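Trash day, the hook, and other small wins

Oct 18, 2026

Quick one today, I have 13 tabs open and soup on the stove. But I promised Chiharu I'd write up the garbage bag thing after she asked me for the second time, so.

Background: we moved in September. The kitchen is small. Like, two people can't pass each other small. No cabinet under the sink worth the name (pipes, all pipes), so the roll of bags ended up on top of the fridge, then behind the toaster, then for a while I just could not find it at all. Bought another roll. Found the first roll. You know how it goes.

And every time the bag needed changing it was the same dance. Full bag out, tie it, hallway, come back, hands gross, now go dig for the roll, tear one off, can't find which end opens. Blow on it. Rub it. Swear at it.

So, the fix. One of those little white stick-on hooks, on the wall right over the spot where the trash goes. Spare bag gets a loose knot at the top and hangs there. Next bag is always at eye level when you're crouched down. Done. 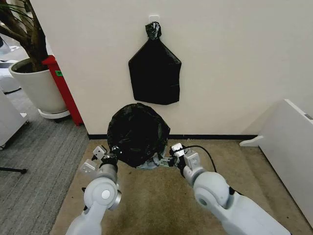 One on the hook, one getting opened up underneath.

The knot matters more than I thought. My first try I poked a hole through the plastic to hang it and of course it ripped right down the side. Now I gather the top, twist it, make a fat lazy knot and loop that over. Comes undone with one pull if you don't get carried away.

Wipe the wall before you stick the hook. I did not. Fell off in the night and scared the daylights out of Kohei. Wiped it, let it dry, pressed hard, been fine ever since, almost a month.

Also for opening the bag: grab both sides near the top and pull apart, then give it one big flap so the air gets in. Don't try to push it down into the bin while its still flat, it just folds up on itself and you get a sad pocket at the top that holds maybe one banana peel. Puff it first, then lower it in.

Toshiko says black bags show every crease and look ugly on a light wall. She is not wrong. I don't care. Might move the hook lower so it's less in your face when you walk in, we'll see.

Next up is teh recycling, which currently lives in a paper sack by the door and has opinions. If anyone has a setup for a really narrow kitchen please leave a comment. Ok soup is boiling over, gotta run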